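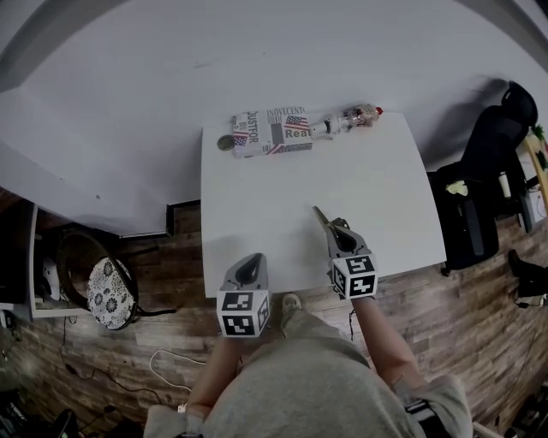

Pledel白色长方桌使用感受，顺便聊聊配它的两把椅子
文 / 彭宝山
2023年1月

买这张桌子之前，我在各种网页上看了快一个月的评价，看到后来连卖家的客服都认得我了。那时候最想找的，就是一个真正用过一阵子、愿意把琐碎的事情也讲一讲的人，可惜大部分评价都是刚拆箱就写的，“很好看”“物流很快”“还没用，先给好评”，看了和没看差不多。所以轮到我自己写，就想写得啰嗦一点，您要是也在犹豫，泡杯茶慢慢看吧。

桌子是去年8月买的，Pledel的白色长方桌，没有抽屉，没有隔板，就是一个台面加桌腿。当时给自己定的预算是1,000元以内，最后到手394元，剩下的钱心安理得地花在了别处（后面会说，其实花超了，超了不少）。

先说为什么选白色。我家这间屋子墙是白的，靠墙的架子也是白的，地板是木头的，本来想买张木色的桌子去配地板，我太太坚决不同意，说木头色最难配，差一点点就怎么看怎么别扭，不如干脆跟着墙走。我嘴上不服，还专门去店里拿了几块色板回来铺在地上比，比了一个晚上，果然没有一块是对的。白色就这么定下来了，现在想想还真得谢谢她。桌子摆在屋子中间，四面都能走人，一点也不觉得堵，这一点比我预想的好太多了！以前那张旧桌子颜色深，靠墙放着都嫌它占地方。

安装我是一个人装的，桌面扣过来放在旧毯子上，桌腿对准孔位，先把螺丝都带上几圈，全部到位了再逐个拧紧。说明书上画的是一条腿装完再装下一条，我第一次照着做，最后一条腿怎么也对不上，只好全部松开重来。随桌子送的那把小扳手真的不行，又短又薄，拧到后面手指头疼，建议家里有工具的直接用自己的。我后来翻出一把Keltalent的内六角，是以前修自行车买的，几下就好了。

装好以后有一点晃，我以为是买到了次品，气呼呼地拍了视频给客服。客服让我看看桌腿底下的调节脚，我才发现每条腿底下都能旋转着调高低，说明书最后一页写着呢，字小得可怜。调完就稳了，到现在也没有再动过。向那位客服道个歉。

接下来讲台面，毕竟每天打交道的就是它。摸起来是滑的，但又没有滑到放什么都跑，瓶子横着搁在上面，轻轻碰一下会滚，这个任何平的桌子都一样。光线好的时候台面会有点亮，朋友说晃眼，我自己没有感觉，可能跟个人的眼睛有关系。手掌按上去会留印子，斜着看能看见，正着看不明显。

耐脏这件事，大家问得最多，我得实话实说：白桌子不耐脏，谁跟您说耐脏谁就是想卖桌子。铅笔灰、茶水圈、饼干渣，在上面都藏不住。可是它好擦，这两件事要分开讲。茶水干在上面一夜，第二天湿布一抹就走；酱油我也滴过，抹完没有留色；圆珠笔要用一点酒精；最难弄的是红色的印泥，我太太盖快递单的时候蹭上去一小块，来来回回擦了好几次，现在低头凑近了还能看出一点点淡粉色。家里有小孩爱画水彩笔的，建议先在背面试一试再放心。

我还有个小习惯，每次用完桌子都拿块小布擦一遍，布用完随手就搭在椅子上，我太太为这事念叨过我无数回。但有一说一，天天擦真的省事，脏东西攒上一星期再擦，就要费劲了。

再说大小。当初下单之前，我用旧报纸在地上铺出了桌面那么大一块，绕着走了几天，觉得不碍事才付的钱。这个办法我逢人就推荐，光看页面上的数字根本没概念。实际用下来，一个人站着干活，两手前面的地方很宽裕，远的那一头还能放些暂时用不着的东西，纸盒啊、瓶子啊、不知道从哪个罐子上拧下来的盖子啊，都往那边推一推。坏处也在这里，桌子大了，东西就会自己长出来，早上还清清爽爽，到了晚上那一头总归要多几样。这怪不得桌子，怪我。

高度方面，坐着写字合适，站着干活稍微矮了一点点。我个子不算高，站久了还是要弯腰，一两个钟头没问题，再长就想坐下了。如果您主要是站着用，比如裁布、打包、做手工，可以考虑同系列高一点的那一款，我在店里摸过，价钱贵一些，别的都差不多。

承重我没有正经测试过，只能说日常的使用没有任何担心。有一回换灯泡，我整个人爬上去站了一会儿，桌面没有弯，也没有响，当然您别学我，厂家肯定是不建议的。

下面说说椅子，因为买桌子的人十有八九也要配椅子。

我家现在桌子边上有两种。一把是Sondport的黑色办公椅，坐得久的时候用它，腰那里托得住，放在白桌子旁边黑白分明，也挺精神。缺点是夏天坐着有点热，再有就是轮子在木地板上滚，刚买来那几天声音挺大，后来换了一套软轮子才安静下来，换轮子的钱是另外花的，这个要算进预算里去。

另一把是深色架子的椅子，上面放了个圆的白坐垫，印着黑色的花。这个坐垫是我太太挑的，我当时觉得太花，现在反倒是整间屋子里我最喜欢的一样东西，客人来了也都先夸它。坐着软和，就是坐垫没有绑带，屁股一挪它也跟着挪，得时不时站起来正一正。白底的坐垫嘛，脏了也看得出来，跟桌子一个脾气。

顺便提一下那个放绿植的木架子，是在一家叫Theodorakopoulos的小店里买的，名字我到现在都念不利索，我太太干脆叫它“那家长名字”。架子做工很好，边角都打磨过，最上面放一盆绿的，下面还能收个盒子，屋子里白的东西太多，有这么一点木头和叶子，看着就暖和多了。如果您也买了白桌子，又嫌屋里太素，可以往这个方向想一想，一盆花也花不了几个钱。

全部加起来，桌子、椅子、坐垫、轮子、架子，这间屋子前前后后花了3,367元。当初我可是拍着胸口说1,000元搞定的，我太太把这个数字记在了本子上，时不时翻出来给我看看，唉！

有几个地方我觉得厂家可以改进，写在下面，希望他们看得到。

一是走线。这张桌子没有留线孔，也没有线槽，电线只能从桌边垂下去，在地板上拖着。我家白的黑的都有，走路要留神。我试过用胶粘的小线夹贴在桌子底下，粘不牢，过几天就掉，后来就随它去了。哪怕在后边开一个小缺口都好啊。

二是桌角。桌角稍微有点尖，我胯骨撞上去过两回，青了好几天。家里有小朋友的，防撞角是一定要买的。

三是包装。泡沫板碎得到处都是，白色的小颗粒粘在衣服上、粘在袜子上，我扫了一下午，隔了好久还能从沙发底下扫出来几粒。建议在楼道里拆，或者先在地上铺块旧床单，拆完一卷就能拿走。

也有读者（其实就是我姐）问我值不值得多花钱买更贵的。我的看法是看您拿它做什么。我这张桌子什么都干，包饺子的时候铺块布擀皮，平时拆快递、熨衣服、修小东西，从来没有心疼过它，用脏了就擦，磕一下也就磕一下了。要是花了几千块，我大概连放杯热水都要找杯垫，那日子过得多累呀。不过如果您是要放在客厅当门面，亲戚朋友都围着坐的那种，那还是去店里多看看，贵的桌子摸上去确实是不一样的，这个我承认。

用了这几个月，目前的状况是：桌面没有起边，没有发黄（窗帘我一般会拉上一半，也许有关系），螺丝上个月紧过一遍，只有一颗稍微松了一点。印泥那一小块还在。调节脚没有动过。

如果要打分，桌子我给四颗星，扣掉的那一颗给走线和那把小扳手，一边一半。办公椅四颗星。坐垫五颗星，我太太让我写五颗星的。

有什么想问的，在下面留言就好，我晚上吃过饭一般会上来看看，回得慢一点请多包涵。想知道桌子背面长什么样的那位朋友，等我过年大扫除把它翻过来的时候，再给您补一张。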